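Looking After the Flivavero Cell: My Term Report
Lennox workshop, robotics project, spring

So my project this term wasn't building a robot. I got the one that was already bolted down in the corner (we call the cell Flivavero, don't ask me how it got that) and my job was to get it set up properly and keep it healthy until the end of the term. I thought that would be the easy option. Ha!

When I took over in March the log said 1,973 cycles since the last service, and the last service note was one word long: "ok". I started with the mounting bolts. Two of them turned by hand, which explained the little wobble everybody had been blaming on the software. I torqued them all, put a paint mark across each head, and now I just look at the marks before I power up.

Then came the cables, and this is where most of my hours went. The gripper cable has to follow the wrist through every move, so it needs slack, but give it too much and the loop hangs down and drags over whatever is on the table. I tried it short first and the arm stopped with a fault the moment the wrist rolled over. Second try was way too long – it knocked the cup over on the first run. What I ended up doing was jogging the wrist to both ends of its travel, clipping the cable at the base, and letting the extra out bit by bit. I used Ritent clips because we had a drawer full. They slip a bit, so I check them every morning.

The gripper was simpler. I wiped the fingers, redid the open and closed positions in Cludik (that's our control program), and ran pick and release with the ketchup bottle until I got bored. The final count was 171 tries with 26 drops, and nearly all of the drops came before I redid the closed position. I should have done that first, obviously.

The table itself needs care too. We use a toy kitchen set as the workload, and if the colander or the plate wanders between runs then you can't compare anything. I wrote a reset sheet, and I go through it with the arm parked. It's dull but it works.

Kitchen set out on the cell table:
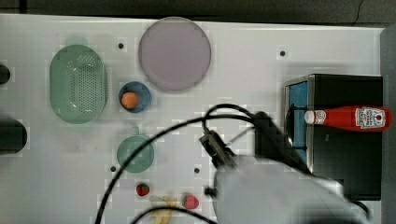
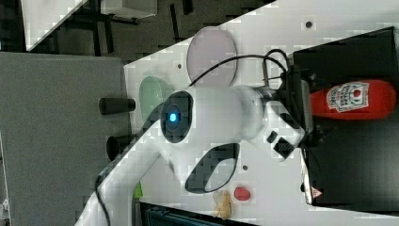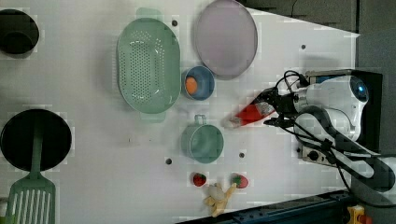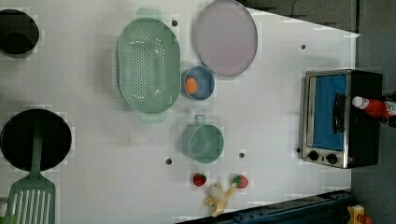

A comment came back on my draft from the group taking over the cell next term: the clips are fine for now, but if they slip every day then swap them for a proper sleeve at the wrist, and write down how much slack you left, or we'll be guessing all over again. Fair point. I'm measuring it tomorrow and adding it to the reset sheet.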